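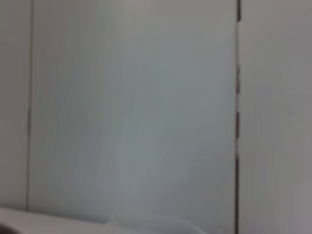
Fig. 1. Pale panel with a matte finish and a thin vertical seam at left.

4. Painting Your Panels

Now the fun part! You've cleaned and sanded everything in Section 3, so grab a roller and let's put some color on. The Medrano water-based kit covers flat cabinet doors, closet panels and plain interior doors. It has used the same two-part system (primer, then topcoat) since 2018, so older cans from your shelf will still mix fine with new ones if they were sealed well.

Before you start, shake the primer can hard for a full minute and stir it with the flat stick. Stirring matters even if the paint looks smooth on top.

1. Tape over seams, hinges and any edge you want to keep clean. Press the tape down with a fingernail.

2. Pour primer into the tray to the first line. A little goes a long way.

3. Load the 4-inch foam roller and roll off the extra on the ramp. It should feel damp all over, with no drips.

4. Roll from top to bottom in long, light strokes. Overlap each stroke by a third. Don't go back over paint that has started to set — you'll pull it up.

5. Let the primer dry overnight, then rub it lightly with the gray pad from the kit and wipe off the dust.

6. Roll on the first topcoat the same way. Wait six hours, then add the second.

7. Peel the tape while the last coat is still a bit soft, pulling it back on itself.

NOTE: One kit covers 100 square feet with two topcoats. If you're going from dark to light, plan on a second coat of primer. It's worth it, the whites come out so much cleaner!

NOTE: Streaks that show up only from the side usually fade as the paint cures. Give it a week before you decide to sand and recoat.

CAUTION: Open a window and keep air moving. Don't use a heat gun or space heater to speed up drying.

CAUTION: Test for lead before sanding any old paint. If the test is positive, stop and call a licensed contractor.

Color cards for the Vernmont and Zasent ranges are in the back pocket of this guide. Zasent is the softer of the two and looks lovely in a north-facing room.

Section written by Nandi Motaung. Revised February 2024.

197 shares | 4 comments

Contact | © Bruvthorpe | Back to top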